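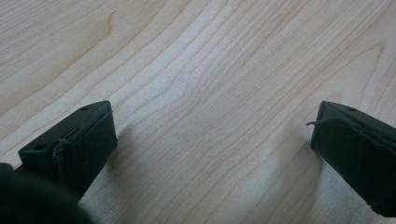 On Saturday I went with my cousin Špela Georgiou to see Sovdale play at home against Ganusham. The paper next day wrote 3393 people, and I believe it, because we waited 33 minutes at the gate and missed the first goal.

All the talk before the match was about Tamiru. He came from Kelton in the winter, he scored 2 goals in his first month, and now he sits on the bench and looks at his shoes. People behind us were sure he will leave before the summer. I am not so sure. When the coach finally sent him in, with seven minutes left, he ran for every ball, also the stupid ones.

The score stayed 1:1. Špela says a draw with Ganusham is a lost match, and she did not want to discuss it on the bus. For me it was a good afternoon – cold, but good. What I don't understand is why they still take the corners short. Three seasons already, and I can't remember one goal from it.

Next match is away, so I will listen on the radio.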